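Sushil Khurana had ordered the cups in August, when the Selau merger party was expected to draw 383 people. By evening the merger was off, and Sushil was alone in the break room with the cups and more than 20 bags of ice.

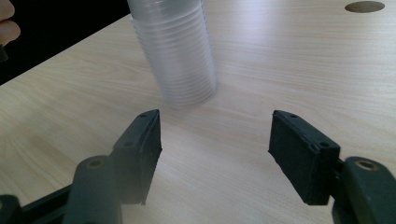

"They lean," said Boiko from Accounts, who had come in for the ice.

"They've always leaned."

Boiko tilted his head until he and the cups agreed. "You could send them back."

"Luvano charges 34 dollars for returns."

Boiko took two bags and, after some thought, one cup.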